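# Workshop tips: cables, belts and the stop that wouldn't reset

February 2019

Okay, this page has been sitting half-written for ages and I finally have a good reason to finish it, because our cell quit on us 14 times in one afternoon and fixing it taught me more than the whole month before. If you run a small arm setup on a bench, steal anything you like from this!

The fault was a protective stop. The arm would swing over to the belt, start down for a part, and freeze with the gripper open. Reset, run again, fine for a few cycles, freeze. The log said "gripper communication lost" and we did what everybody does, which is blame the gripper. We swapped in the spare. Same thing. We reloaded the Troltix job file. Same thing, only now we'd also lost our waypoints (more on backups further down, sigh).

It was the cable. It had been tied down with no slack at the last joint, so every time the wrist turned past a certain angle the plug got a little tug. You couldn't see it from the front of the bench at all.

## Finding a cable fault

- Put the arm in manual at its slowest speed and move one joint at a time, all the way through the range the job uses.
- Watch the plug, and keep your hands out of reach of the arm while you do it.
- Write down the joint angle when the fault shows up. If it's the same angle twice, stop hunting in the software.
- With the power off, wiggle each connector. A good one feels boring.
- Wires that cross the table get snagged by sleeves. Run them along the back edge and tape them down flat.

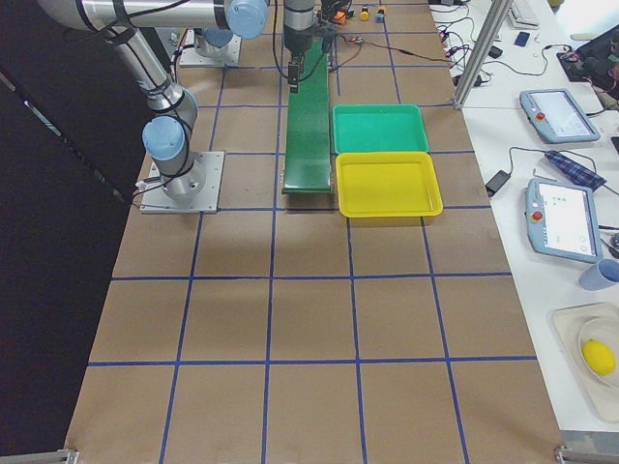
Once the cable had a proper loop in it, the stops dropped off almost completely. Almost! There was one left over, and it was a different animal: the arm tripped on force when the fingers went down at the end of the belt. The belt had crept. Ours only has to move a tiny bit before the fingers come down on the roller instead of the part, and the arm quite rightly says no thank you.

## Keeping things where you left them

- Blue painter's tape on brown kraft paper makes a terrific grid. Cheap, easy to read, and you can write on it. We use Ji markers, which don't bleed through.
- Outline the belt and the trays with a pen. If you can see the line, the tray has moved.
- Change the paper when it wrinkles badly. A crease under a tray is enough to tip it.
- Recheck the base bolts after any hard stop, even a small one. I keep a Stavberg hex key hanging on a hook just for this.
- Wipe the belt with a barely damp cloth. I tried Fludex on ours and it left it so slick that parts slid backwards, so I'm off that idea.

## The safety bit

Please test your emergency stops before you need them, every one of them, with the arm moving slowly. Press it, see that everything halts, twist to release, and make sure nothing moves until you tell it to. If one of them feels mushy, that's your job for the day.

Don't reset a stop more than twice without looking for the cause. I did it over and over that afternoon and I'm not proud of it. And when you do lean in to look, stop the cell first and keep the pendant with you so no one starts it behind your back.

## Backups

Save the job to a stick after every change that works, and put the date in the name. Re-teaching 24 waypoints by hand is a lovely way to learn your own program and a rotten way to spend an evening.

We ran 400 cycles after the fix with no stops, and I grinned the whole way through. Next up is a better strain relief for the wrist, hopefully by May.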